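Teaching by remote: how many demos before the arm gets good at small fiddly spots?

Asked in Robot Arms, April 2026

Hi all! I've got a Satti arm with the wrist camera and I've been driving it with the Sulell handheld controller for the past few weekends. I love this thing. I've recorded 109 demos of it reaching down into a black recess inside a white appliance casing, with ribs and slots all along one side, and I can do it by remote pretty reliably now. The trained policy is another story. It gets over the opening just fine and then sort of hovers and dithers, and when it does go in, it goes in a little off to one side.

Training is the default Heroro recipe, wrist camera only. Do I just need more demos, or am I teaching it wrong? Also, would guiding the arm by hand be better than the controller for something this tight?

Answer 1 (accepted)

Oh, this is my favorite kind of problem! I went through almost exactly this in November with a battery bay, so here's what helped me.

First, look at your own demos before you record any more. Play back 8 of them at half speed and watch what you do right above the opening. I was stopping there every single time to line things up by eye, and the policy learned the stop beautifully. It had no idea when to end it, poor thing. I re-recorded with a slow steady approach and no parking, and the hovering mostly went away.

Second, start from different places. If all 109 begin from the same home position, the arm has only ever seen the approach that goes well. Start some of them too far left, too high, a bit twisted, and then correct on the way in. Those correcting demos are worth a lot more than another pile of perfect ones (I threw in 3 really ugly recoveries as a joke and ended up making a whole batch like that).

Third, the wrist view. Up close the finger takes up a big chunk of the picture, and a black finger over a black cavity doesn't give the policy much to go on. Exposure matters too. If auto exposure is on, a bright background will pull everything else down, so lock it for the inside of the recess and let the outside blow out. And if you can add a second camera from the side, do it!

On hand guiding: I like it for the last little bit, you can feel the walls. But keep your hands out of the camera's view or they end up in the training data. On my arm I do the long move with the controller and switch over for the final part, and that's been great.

Answer 2

more demos. our club in Drorkstead has 3,593 for one drawer task and it's still learning stuff lol

Answer 3

Agree with the first answer, and I'd add one small thing. Check the controller scaling. The Sulell one I used came set up for big sweeping moves, so a tiny wrist twitch turned into a jump at the gripper. I set a low-speed mode on the trigger and my demos got so much smoother that I tossed all the old ones. It also makes the whole thing way more fun to drive, and you'll
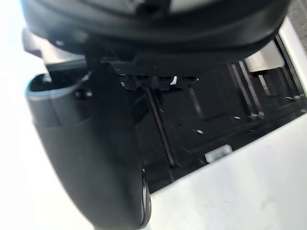
probably find you're willing to sit there and record a lot longer. Save the old set somewhere before you switch, so you can train on both and compare.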